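March, late in the evening

I slept badly again and so I decided this morning that the bedroom must be changed. In my mother's house there was a day every year when the bed was made for the hot months, and she did not ask the weather first. Here in Atlow I have no such day, I only wait until I wake up at three with my pillow turned over four times. Last night it was four times.

The bamboo mat was behind the wardrobe, rolled and tied with the string from last year. I was afraid to open it. I remembered that some of the little tiles were loose near one corner, and I had promised to repair them in winter, when there is time. Of course in winter I did not think of it even once. But only two tiles hang a little, and Usa showed me on the phone how her mother does it, with fishing line and a thick needle. Wanpen herself came to the phone after that and spoke for a long time. She says the mat must be wiped with a cloth that is almost dry, always along the rows and never across, and then it must stand in the shade one afternoon. I wiped it along the rows. I did not wait one afternoon, I confess, I waited until lunch.

When I pulled off the winter blanket there was so much dust in the light from the window that I had to sneeze and sit down. The blanket is now in the bag on top of the wardrobe. It does not close completely, but I pushed it and it stays.
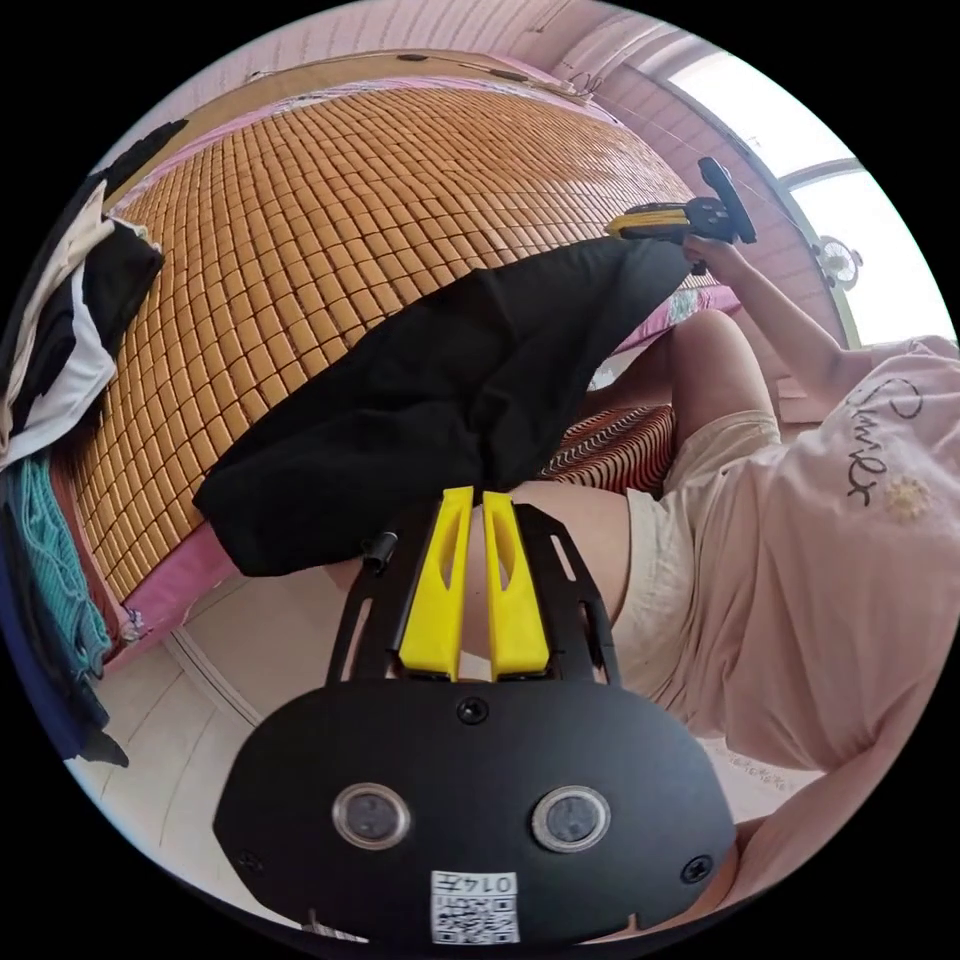

The laundry I did not finish. I had a plan to do first the bed and after that the clothes, and instead I did a little of one and a little of the other, so in the evening there were still things lying everywhere that have no place. I do not know why folding takes me so long. Aleksandra folds a shirt in the air, without a table, while she is speaking with you, and it comes out like from the shop. I need a flat surface and silence.

The mat is cool under the legs, this I had forgotten. I had forgotten also the small noise it makes when a person moves, and the pattern it leaves on the elbows. When I was a child we compared our elbows at breakfast, and my cousin always had the deepest pattern because she slept like a stone. I wanted to write this to her, but with us it is now the middle of the night there — or early morning, I always calculate it wrong.

Rosalba asked me on the stairs if such a mat is not too hard. I said that you get used to it, and that the first night is the worst. She looked not convinced. She has seen one in a shop in Drovomier, but a thin one made from something else, and she did not buy it because it smelled of glue. I told her to look for the kind with the real tiles and to smell it before paying. Then we spoke about her knee for a long time and my rice was nearly burned.

Money: I paid 87 for the new sheet and the two pillow covers, which is more than I wanted, but the old sheet was so thin in the middle that you could read through it. I will cut it for cleaning cloths. I must write it in the book before I forget.

Tomorrow I must sew the two tiles, buy the fishing line first, and ask Kamonchanok if she wants the second blanket for her guest. Also the window must be oiled, it cries when I open it.

Now it is past eleven and still warm. I will try with the window open and only the thin sheet.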